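## Members' update: image licensing dispute

The Pendance Guild of Portrait Photographers has been informed that the dispute between Aníbal Montoya and the Kavcombe wedding venue has been settled. Mr Montoya had objected to the use of 30 of his photographs in the venue's brochure without a licence. The venue has agreed to pay £3000 and to credit him in all future printings.

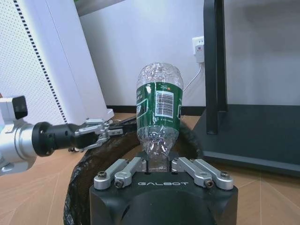

The Guild did not act for either party — its part was limited to supplying the standard licence wording. Members are reminded that a couple's permission to share photographs does not extend to suppliers.

The revised model contract will be issued in July. Questions on the draft should be sent to Zoila Henao at the Guild office.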